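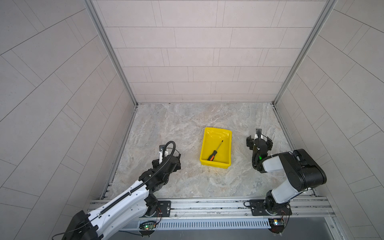 Slide 1: Yellow tray, one screwdriver

Right, hello everyone, thanks for coming back after coffee. (Wait for the door.) I'm going to talk about lending things, and why our tool library in Brokent nearly went under in its first year and then didn't.

Quick show of hands -- who owns a drill? And who's used it since September? Lovely, that's my whole talk, you can go home.

So, some numbers. We have 834 items on the shelves and last year we made 3351 loans. A good chunk of those were wallpaper steamers, which I would never have guessed. Ginting, the estate up the hill, borrows more than the rest of the town put together, and I still can't tell you why. If somebody asks, say so! 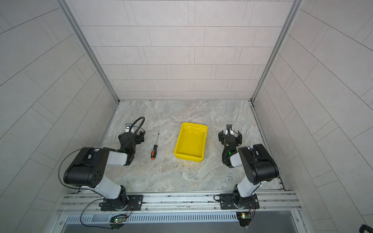

Namine Halasell
Founder, Brokent Tool Library
Notes for the members' day talk, 2018-04-16

Now the bit about late returns. We started with fines and people hated them. They'd keep the sander another month out of sheer embarrassment, then post it through the neighbour. We dropped the fines and now we ring people up instead. Two calls, three at most, and it comes back (usually with cake, tell the cake story if there's time).

Loan length: went from three weeks to two. Grumbling at first, hardly any now. Pause here for the people from the toy library, they always want to ask about deposits. We don't take them. Yes, things do get broken, and we mend what we can on repair evenings.

Last part is opening hours -- I got these badly wrong. We opened mornings, when everyone was at work. Move on to the evening rota and hand out the sign-up sheets.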